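Teaching by hand vs. teleop for a pick and place task
Forum: Arm Programming and Demonstration

gearlash
3 October 2024

I have a Vondix arm on a bench and want to teach it to move small parts from a tray into a fixture. So far I have been backdriving it by hand, holding the arm above the gripper and walking it through the motion. I have 400 demos that way and the policy is mediocre. It gets to the tray fine and then hovers.

Is it worth moving to remote control with a leader arm? A Wikard leader would cost me 900 dollars and I would rather not spend it if the problem is somewhere else.

pinrouter

What cameras are you using? If you hold the arm while you demonstrate, your hands are in the overhead view in every demo and they are gone when the policy runs. That alone can cause the hovering.

gearlash

One overhead, one on the wrist. Yes, my hands are in the overhead view the whole time.

pinrouter

Then there's your first suspect. Train on the wrist camera only and see if it changes. Costs you nothing.

Dull_Bearing

I disagree that hand guiding is the problem. We taught a whole station that way at my last job, the Clavwood line, and it ran fine. What we did was guide by hand once, record the joint positions, then have the arm replay the path with nobody near it and save the camera data from the replay. You get clean images and you keep the feel of the part going in. With a leader arm you lose the feel unless it has force feedback, and the cheap ones don't.

pinrouter

Replay works if the tray is put back exactly as it was. With loose parts it gets slow. You are running every demo twice.

Dull_Bearing

It is slow. It is also 900 dollars cheaper.

kettle_side

I went from hand guiding to a leader arm last May. I have 662 demos with the leader now and I would not go back, but the first hundred or so were bad and I threw most of them out. You overshoot a lot until you stop watching the leader and start watching the follower. Stand where you can see the gripper directly. If you sit behind a monitor you will learn to drive from a view the policy may not have.

Also check your pauses. If you stop above the tray to think during a demo, the policy learns to stop above the tray. I would look at that before the cameras.

gearlash

That might be it. I do stop there to line up the fingers. I can trim those sections or record again.

kettle_side

Record again. Trimming leaves a jump in the motion if the arm drifted while you were stopped.

Dull_Bearing

Trimming is fine if the jump is small. Plot the joint positions on both sides of the cut and look.

mod_ostrow

Moved this from General. The Kälin gripper question that was in the first post now has its own thread – please keep the finger pad discussion there.

gearlash

Thanks all. Plan is wrist camera only first, then 50 new demos with no stopping, then decide on the leader. One more thing. How do you handle the start of an episode? Mine all begin from the same home pose over the bench, and I wonder if that is too narrow.

kettle_side

It is too narrow. I vary the start on purpose, and some of mine begin with the wrist tipped well back, so the camera gets wall and ceiling and no bench at all.
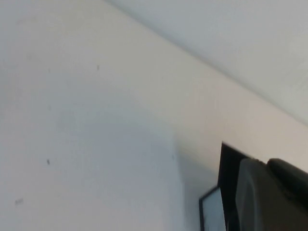
From a start like that I bring the wrist down at a steady speed until the tray comes into view, and only then go for a part. I do one in ten this way and leave the rest near home.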